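4.3 Sorting small utensils into clear containers

1. Clear the tabletop and wipe it down. Leave the Sowerby labels on.
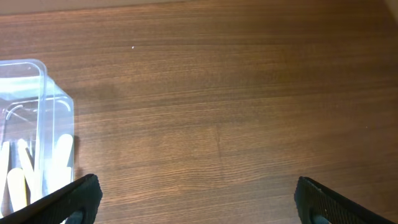 2. Sticks and utensils go in separate containers. Craft sticks may lean at different angles, as long as the rounded ends can be seen through the wall.

3. Lay out the forks and knives beside the containers.

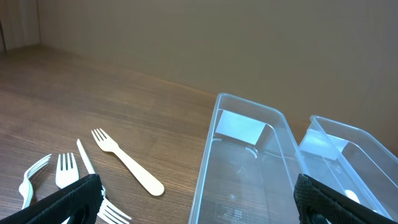
4. Fill one container per type – do not mix knives with forks.

Caution: Do not press down on plastic tines.
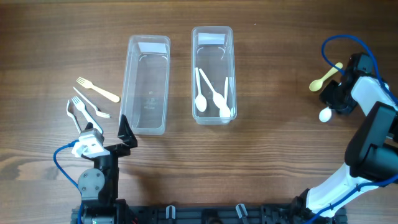

5. Spoons are loaded first. With three spoons in the right container and the left one still empty, continue with the forks.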